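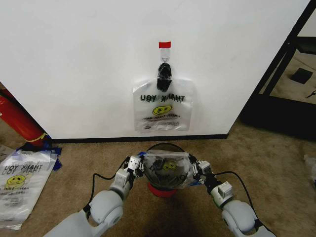

Peut-on visiter l'atelier-école de Drascombe sans être inscrit à une formation ?

Il suffit de réserver une place pour la journée portes ouvertes, qui est gratuite, et de se présenter à l'accueil avec une pièce d'identité.

C'est ce que j'ai fait le 2019-04-10, et je ne regrette pas le trajet ! L'école prépare aux métiers de la maintenance aéronautique et s'est installée dans un ancien hangar que la société Peñalver occupait autrefois pour réviser des avions de tourisme (on a gardé les grandes portes coulissantes, un vrai bonheur pour qui aime les vieux bâtiments). Nous étions un groupe de 30 visiteurs, beaucoup de lycéens avec leurs parents, et quelques curieux comme moi.

La visite dure trois heures, et on ne les voit pas passer. On commence par la chaudronnerie, où les élèves apprennent à poser des rivets : il leur en faut 1000 avant de toucher à une vraie cellule, nous a expliqué un formateur, très patient avec nos questions. Vient ensuite la salle des moteurs, puis le simulateur Drandirlow, devant lequel j'ai fait la queue comme un gamin.

La prochaine visite est prévue en décembre, et je compte bien y emmener mon neveu.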